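Funding > Live Music > Progress Reports > Lullulby

Interim report to the Frei Fund: Lullulby local music series

The second grant period closed in December. Four of the six planned concerts have taken place at Plolar, with paid attendance of 1277 against a target of 3000 for the full series. The two remaining shows, including the Zisora album release, have been moved to spring at the request of the artists.

Expenditure to date stands at $3700, chiefly artist fees and sound engineering. The balance of $845 is reserved for the release show. No change to the approved budget is requested.

The opening act program has placed five new bands on the bill. One withdrew before its date and was replaced from the waiting list. Recordings of the first three concerts have been mixed; the fourth is delayed while we settle publishing terms with the headliner.

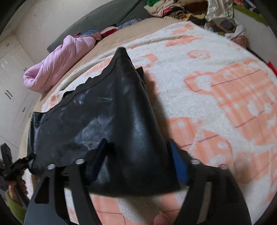 Oskari Vainio
Program Manager, Lullulby
10 February 2025

The final report will include audited ticket income and a signed statement from Plolar on venue costs.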